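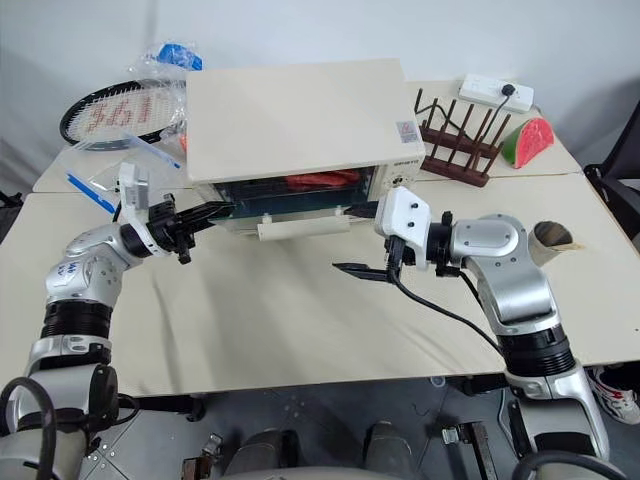
4.2 What the two arms learnt to do with the oven door

I'll be frank, we picked the toaster oven task because it looked easy (I'd have bet lunch on it). The door has one long handle, the policy has two grippers, and all we asked Ralura to do was agree with itself about which arm moves first. We trained on 3,031 demonstrations, 626 of them with the oven, and ran 200 trials per setting. The baseline, Mandow, got the same demos and the same 200 trials, and it kept sending both arms in at once – lovely to watch, hopeless at doors. Our fix was to add a small "who leads" signal to each chunk of actions. With it, the arms dithered far less near the handle, and I think that's the result people should take home from this paper!

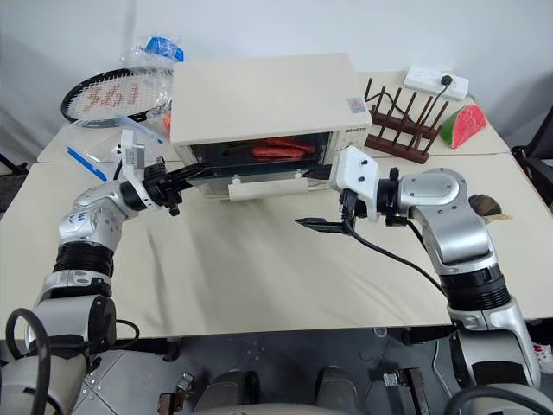

Figure 3. Both arms at the oven with food on the rack.

Muireann Duggan wasn't convinced when she read the draft, and asked whether the lead signal had simply learnt that the left arm always goes first. Fair point, and one we hadn't checked. So in August we swapped the roles in half the oven demos and trained again from scratch. The lead signal swapped along with them, though the swapped runs were slower – Table 5 has the timings.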